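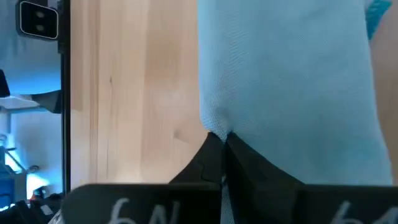

Renting out a condo: HOA fee went up, sell or keep?

Nouri
Tuesday, February 1, 2022
Good morning to all. I own a small condo in the Dosunum building, 13 years now. From April the monthly fee is 187 dollars higher. My tenant pays 1641 and I do not wish to raise it so much. Is it better to sell?

Ziveditz
Sell. The fee will go up again, it always does.

Fliduleck
I do not agree. Ask first for the reserve study — maybe they are paying for the roof and afterwards it is calm. 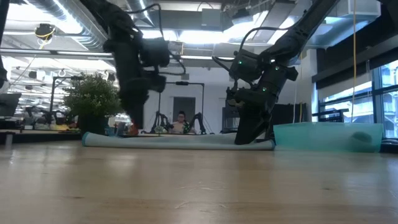
Rolled mat and teal bin on the table

Ziveditz
Calm? In my building they said this 2 times.

Nouri
Thank you both. I wrote to the manager for the study. The lease also ends in April, so I must decide before then.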